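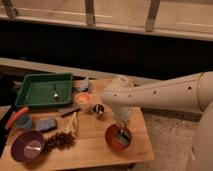 The practice table with the green tray at the back and the bowls toward the front.

Table Clearing and Tray Setting: Gallery
Household Skills Program, Grendby Center for Home Studies

The Grendby Center for Home Studies offers instruction in the ordinary work of the home: setting out a meal, clearing it away, washing up, and returning each item to its place. The gallery on this page shows the practice table used for the unit on clearing. The unit is taught in the second half of the program, after participants have completed the introductory work on kitchen storage and before they begin the work on laundry and linens.

The table is laid with small items of the kind found in most homes at the end of a meal. Bowls, cups, a spoon, a sponge, and a cloth share one surface with things that belong elsewhere. Participants are asked to look over the whole table before touching anything, and to decide which items go to the sink, which go to the tray, and which are to be thrown away.

The practice room is on the ground floor of the Grendby building and is open to registered participants from 9 a.m. The same unit is offered at our Brasberg branch, where the room is smaller and the table stands against the wall. Written materials for both locations are identical and are issued at the first session.

The Green Tray

The shallow green tray marks the starting point of the exercise. It has raised sides on all edges, so that small items may be carried in it without sliding off, and one spoon is already laid inside. Participants add to the tray in the order given in the Bako workbook, beginning with flat items and finishing with cups. The tray is carried with both hands. Items that stand taller than the rim are placed toward the middle, and no item is laid across the edge.

Two trays are kept at each location. The second is held in the cabinet and is brought out only for the paired exercise, which is described in the workbook under the heading "Sharing a Surface."

Cups and Cloth

A small orange cup stands toward the back of the table, in front of the gray cloth. Cups are handled from the outside and are never stacked while there is anything in them. The cloth is left for last. Once the surface has been cleared, it is shaken out over the sink, rinsed, and used to wipe the boards in the direction of the grain – first the back half of the table, then the front.
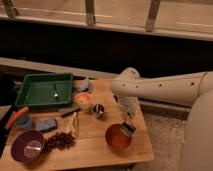

Bowls and the Front of the Table

The two bowls seen throughout this gallery, one purple and one in a red-orange shade, are placed near the front, where they are easiest to reach and also easiest to knock. Instructors recommend that bowls be emptied before they are moved. Utensils are taken out first and laid flat in the tray. Bowls are then nested by size, with the larger at the bottom, and carried separately from the cups.

Loose food on the boards is gathered by hand into an empty bowl before any wiping begins. A damp sponge drawn across small pieces tends to spread them, and the boards then require a second cleaning. Participants who prefer to use a scraper may borrow one from the drawer beneath the sink.

Sponge and Surface

The sponge lies flat on the table at the beginning of the exercise and should be returned to the sink at the end. It is reserved for bowls, cups, and utensils. Tabletops are wiped with the cloth only. This rule applies at both locations and is noted on the card posted above each sink. Sponges are replaced in February and again at the start of the fall session, or sooner if they show wear.

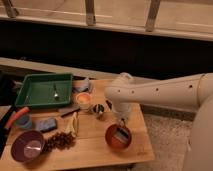 A cloth, a cup, and a spoon in its tray toward the back, with the purple bowl at the front corner.

Notes for Participants

The unit may be completed individually or in pairs. Persons working alone should allow extra time for the final wipe and for putting items away. Storage boxes from the Womow series are provided under the counter, and the label on each lid shows what is to be kept inside. Items without a label are left on the side shelf for the instructor.

Participants may use either hand throughout, and a stool is available for those who prefer to work seated. Long sleeves should be rolled up before washing begins. Aprons hang beside the door – please return them to the same hooks.

The workbook for this unit may be consulted in the reading room at either location. A printed copy may be requested at the front desk in Grendby, Room 123. The full household collection, including the units on storage and on linens, contains 400 exercises and is available to registered participants for the length of the program.

Registration for the next session is accepted at the front desk in Grendby and at the Brasberg branch. Participants who have completed the storage unit at one location may take the clearing unit at the other without registering again.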